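**Vededthorpe, Aug 7, 2025**

The road between Vededthorpe and Wellcombe will be resurfaced this fall, the district road office has confirmed. Work starts at the Vededthorpe end and moves toward Wellcombe in stages. The road will be closed to through traffic for 58 days in all, with a detour signed for cars and a separate one for trucks.

The job covers the village street with its planted beds, the stretch past the last side roads, the open section with the bike path, and the part under the trees where there is guardrail on both sides.

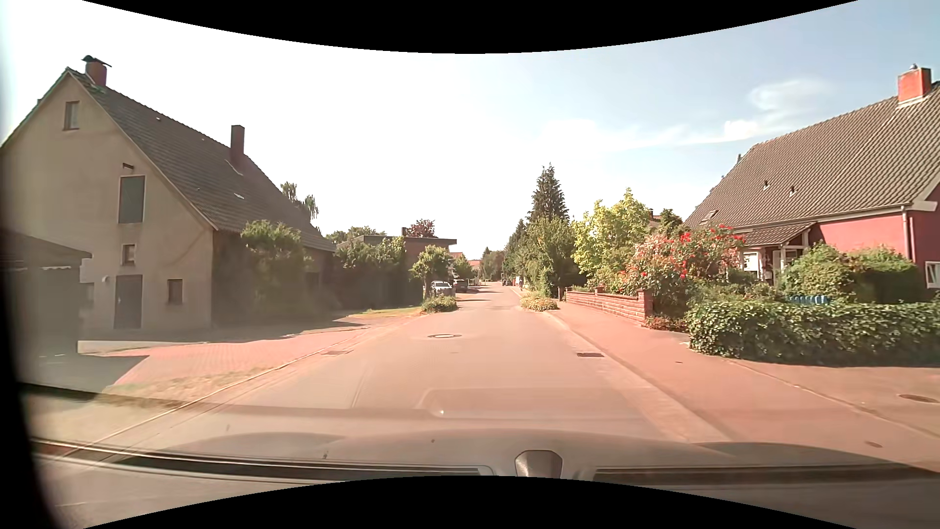
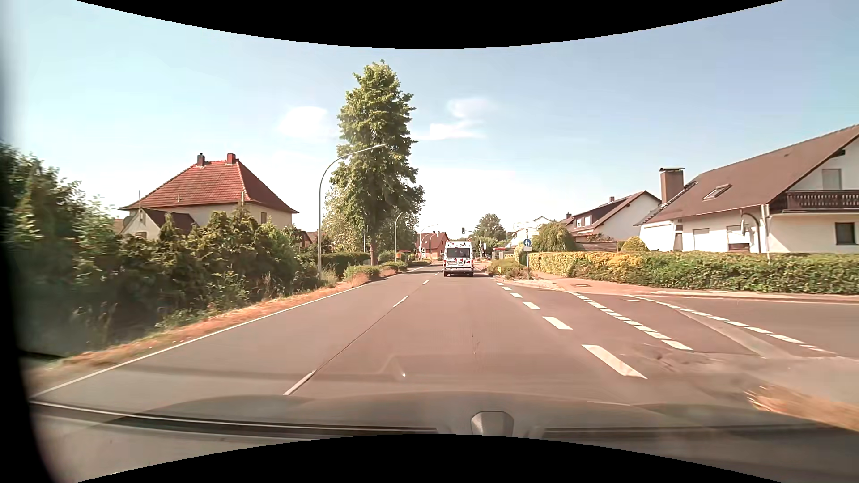
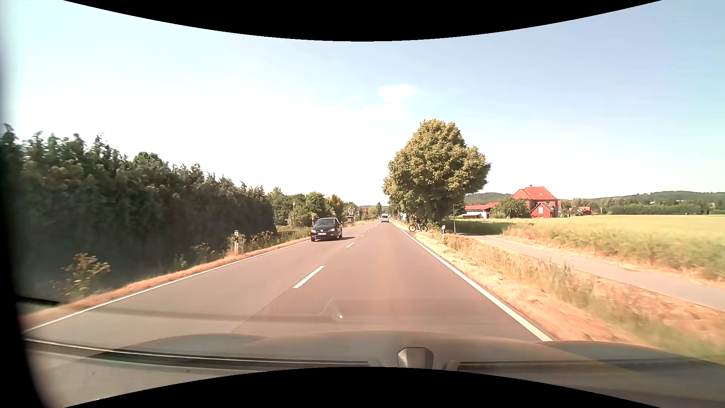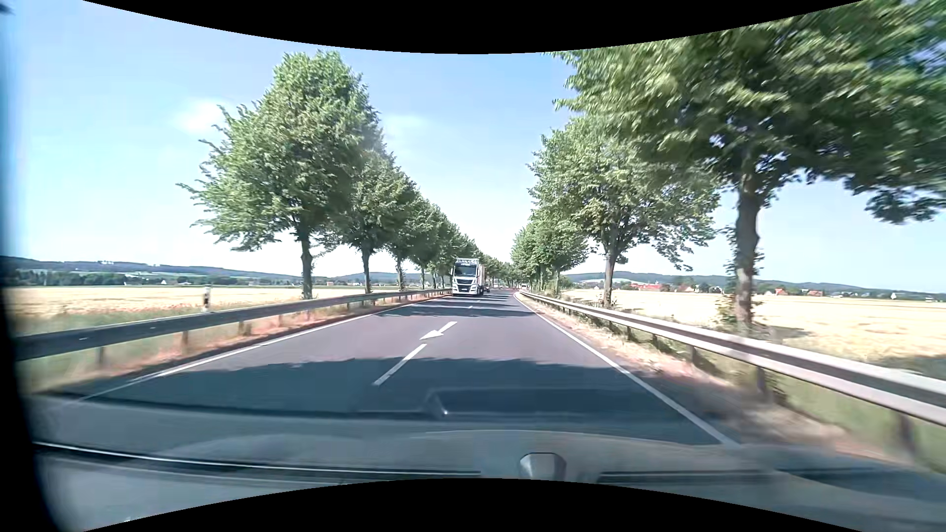
Gemma Caputo said she was glad to see the work go ahead but wanted to know how people on the village street would get in and out of their driveways. She has asked the road office to put a notice through every door at least a week before the first machines arrive, with a phone number on it that somebody picks up in the evening.

The road office said in its written notice that residents will be able to reach their homes on foot at all times. Cars will have to be moved the night before paving on each block. The longest any driveway will be blocked is three days, while the new surface is laid and left to set. Anyone who needs a car close by during that time, for medical visits or for work, can ask for a space in the lot behind the village hall.

## What will be done

The top layer of asphalt will be milled off and replaced along the whole route. In several places the seam down the road has been filled and refilled, and the office says another round of patching would cost more over the next few years than doing the full width at once. At two spots near the Wellcombe end the base will be dug out as well. Water gets under the pavement there and it has sunk toward the shoulder.

All of the lane markings will be painted again. The edge lines stay solid outside the village, and the center line stays broken wherever passing is allowed now. The road office looked at banning passing on the open stretch and decided against it for the time being.

Under the trees, 610 feet of guardrail will be taken down and replaced. The rest was checked in April and will stay, with new bolts and some posts reset. Tree crews will cut back low branches before the paving equipment comes through. No whole trees are marked for removal. The office said that could change if a crew finds rot, and that a notice would be put up on the trunk first.

The contract has gone to Fabbri, which also did the bridge approach at Wellcombe. It was the lowest of the bids received. The company is to have a site office in the gravel lot by the old feed store, where people can come in with questions on weekday mornings once the work is under way.

## The planted beds

The beds on the village street are the part of the plan that drew the most comment. They stick out into the road from each side and leave a narrowed passage between them, so that drivers have to slow down. Under the first draft they were to be removed and replaced with painted markings.

The road office received 175 written comments on the draft, and most of them dealt with the beds. A majority wanted to keep them. Those against said plows catch the curbs in winter, that delivery vans stop beside the beds and block the way, and that the plants get too tall by midsummer for a driver to see a child on the other side.

The final plan keeps the beds. The curbs will be reset slightly lower, reflectors will be added on the corners that face traffic, and the taller plants will be swapped for ones that stay below knee height. Planting will wait until spring. Watering has been left to the neighbors up to now, and the road office has agreed to take it on for the first two summers after the new plants go in.

Anwara Thambiah, in a comment sent in on the draft, said paint would not slow anyone down on that street. She also asked for the side with the right of way to be clearly signed, as drivers coming in from the Wellcombe direction often assume it is theirs. New signs are included in the final plan.

## Bikes and walkers

The paved path beside the open stretch will stay open for most of the job. It will be closed on the days when the short connection between the path and the road is being rebuilt. The connection is being raised to meet the new road surface, and its edge will be rounded off. Several comments mentioned bike tires catching on the lip there.

The path itself is not being repaved. The road office said it was in fair shape and belongs to a different budget. It did agree to mow the verge more often on both sides of it, and to clear the grass away from the base of the roadside posts, where it grows up and hides the markings.

A request for lights along the path was turned down. The cost was given as the reason. A second request, for a marked crossing at the last side road before the village ends, is still being looked at, and the office expects to have an answer before the line painting is scheduled. The street lamps on that stretch will be left where they are.

## Detours

Cars will be sent along the lower road by the reservoir. It is narrow in places, and parking will be banned on it for as long as the detour is in use. Trucks will be sent the long way on the state highway and will not be allowed on the lower road at all, including trucks making deliveries in Wellcombe. Farms along the lower road are exempt, as are school buses, garbage trucks and emergency vehicles.

The bus run by Fetonon will skip the stops between the village hall and the Wellcombe water tower. A temporary stop will be set up at the church. Fetonon said it would put out a changed timetable by the end of the month and that riders with a monthly pass can use any of its other routes while the detour is in place. Evening buses will leave Wellcombe ten minutes earlier than they do now so that people can still make the last train.

Gemma Caputo said the church stop was too far for some of the older people on the village street and that she had asked for a shuttle. Fetonon has not said yes or no to that. A spokesperson said the company was waiting for the road office to say which blocks would be closed on which days.

Store owners in Wellcombe have asked for signs at both ends of the detour saying that businesses are open. The road office will allow them as long as they are not attached to the detour signs. The bakery and the hardware store plan to open half an hour earlier on weekdays during the closure.

## Dates to come

The exact start date will be set once the paving plant confirms its schedule. The road office is aiming for the week after the harvest market and said it would not start before then. Milling is the loudest part and will be done during the day only. Paving may run into the evening on the open stretch and under the trees, where there are few houses close to the road.

If rain holds up the paving, the section under the trees will be left until last and could be pushed into next year. In that case the road would reopen over the winter on the milled surface, with a lower speed limit, and the new guardrail would be put in on its own schedule.

A public meeting will be held in the Vededthorpe village hall before work begins. Fabbri and the road office will both be there with maps of each stage. Copies of the plan can be read now at the library in Wellcombe and at the village hall during its usual hours. Requests for a parking space in the hall lot should be handed in at the same desk.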